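Home Blog Makes Family About Contact

Tuesday, May 6, 2025

The blocks came down from the loft at the weekend and I am ridiculously pleased about it. I'd forgotten how nice they are! Chunky little things, bright colours, the sort you can tip out and push around with a cup of tea in the other hand (which is mostly what I did, long after the children had wandered off).

Ours were a present from Sigrún when my eldest was one. She'd picked them up at the market in Plirndale for 12 quid, and at the time I thought, hmm, blocks, lovely, and put them on a shelf. Well. They've outlasted every single thing in this house that takes batteries. The train with the voice has gone to the tip, and the blocks have a couple of chewed corners and that's it.

I've been getting them out a few at a time. Tip the whole lot on the floor and you get five minutes of throwing and then tears, usually mine. A handful on a table, though, and things go quiet. Do the cubes go together, or do the yellows? Where does a triangle go if it isn't being a roof? My youngest is three and has very firm views on roofs.
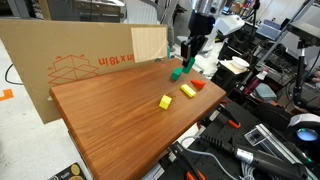
I do like them on bare wood as well. I used to put a playmat underneath, to save the table, but everything wobbled and the towers were down before they'd got going -- and a few dents never hurt anybody. Jyoti swears by a big tray, so if you're precious about your furniture, try that.

Storage is still a mess, I'm afraid. The drawstring bag has a hole in it, the old biscuit tin makes a racket at six in the morning, and I've been eyeing up a lidded crate in the MacLeish sale but I can't decide on the size. If anyone has a clever answer, pop it in the comments, please!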